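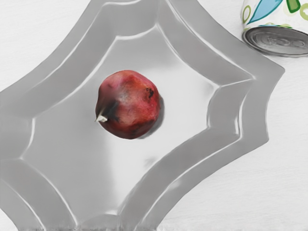 1 July 2018

Re-ran the Heltorum pose estimator on the rendered top-down set, 600 views, pomegranate in the scalloped tray, can lying outside it as the distractor. Ülle Rätsep's summary from last week says the method is "robust to specular clutter". I don't believe it yet.

Position is fine. Median error 3 mm, and the can never gets picked as the target. Orientation is another matter. The fruit is nearly a sphere, so all the estimator has to go on is the crown and the mottling, and in 56 views it put the crown on the wrong side altogether. Most of those have a bright ridge highlight passing close to the fruit. Could be the highlights, could be chance – I haven't separated the two.

Also not keen on how the score was worked out. It averages position and orientation together, so good positions hide bad angles. Split them in all plots from now on, please.

To do:
Same poses with a matt tray, nothing else changed.
Turn the fruit so the crown faces away from the light.
Ask Ülle which random seeds she used. The log only says "default".
Some 100 real captures on the Uto bench before anyone writes "transfers" in the November draft. One light from the upper left is kinder than anything we get in there.

Renders and raw poses are in the Kasoseo folder. Don't overwrite the old ones.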